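Share 22 | Comments 4

Paula Radu had not planned to spend the morning talking about fruit. She runs the teaching side at Ilard, a small robotics workshop, and on 24 January 2026 it opened its doors to anyone who wanted to come in and see the arms working. By the time I sat down with her she had been on her feet since the first group.

"People ask what it's for," she said. "I tell them it's for learning how to handle things that don't keep their shape. A block of wood is easy. You can get it wrong by a long way and the wood doesn't care."

The open day had 20 places per session and all of them went. I asked why she had picked food for the table when most demonstrations stick to boxes and cups.

"Everyone has peeled an orange. They know how hard you can press before it goes. So they can judge it for themselves, I don't have to stand there explaining newtons."

Kamran Zarei, who looks after the grippers, was less relaxed about the choice. He had wanted foam balls.
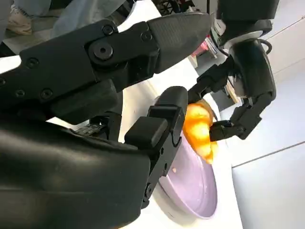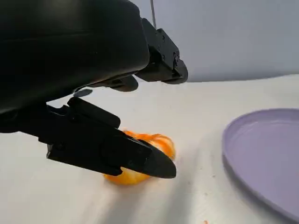
The grippers at the demonstration table, with the lavender plate.

"Juice is my problem, not Paula's," he told me. "It gets into the joints. I'll be cleaning tonight." He would like softer pads on the fingers and has been talking to a supplier, Trolance, about a set he can take off and wash.

I asked him what visitors get wrong about the work. He thought about it for a while. "They look at the arm. The arm is fine, the arm has been fine for years. The hard bit is the last centimetre, when you touch the thing and it moves or gives way. You and I feel that in our fingers. Here you have to work it out from other signs, and you're often late."

Both of them were open about how much goes wrong. Radu keeps a log of every attempt at the fruit task and it stood at 572 before the doors opened. She wouldn't give me a success rate. "It depends what you call a success — if the fruit has moved but you wouldn't want to eat it, is that one?"

A boy in the second group had asked her the same thing, she said, and she had written it down.

Ilard plans another open day in May. Zarei is still asking for the foam balls.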